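Wednesday, upstairs landing, July

Clearing the small stuff off the round black table today. It has turned into the place where everything gets put down, and Ewurabena wants it free for the Rondora layout by the end of the week.

Started at 9:40. The rule we settled on with Dzifa: small items go in a tray first, then get sorted downstairs. No sorting on the table itself. Last time we did that we lost half the morning to one box of Flullach samples and the table looked the same at lunch.

Beads stay as one piece. The orange-brown strand gets tangled every time it is moved, and picking it apart up here is a waste of time. Lift the whole lot, lay it flat in its own tray, undo it later under the good lamp. Dzifa thinks it should be hung up on a hook. Fine by me if somebody puts one in.
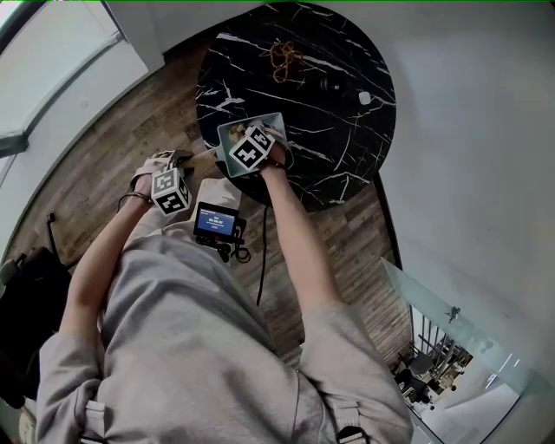

Dark things on that top are a pain. The marble is black with white veins, and a small dark piece just goes missing against it. I swept a flat hand over the surface before calling it done and would do the same next time. Putting a sheet of white paper down first would also work, but then the paper has to live somewhere.

The square trays are OK. They are light and you can see through them well enough to tell if something is in there. They do slide on the stone. Rubber feet, the small stick-on kind, Kyei sells them in packs of 50 and we would use 17 or so packs' worth of nothing if we bought more than one. One pack.

To do:
- stick-on feet for the trays (me)
- labels for the tray shelf, ask Ewurabena which numbering she wants, the Gatix list stops at 2,613
- move the black office chair back from the table, it catches on the way past
- wipe the marble with a damp cloth only, no spray

Stopped at 11:15. Five trays went down to the bench. Sorting tomorrow morning, beads last.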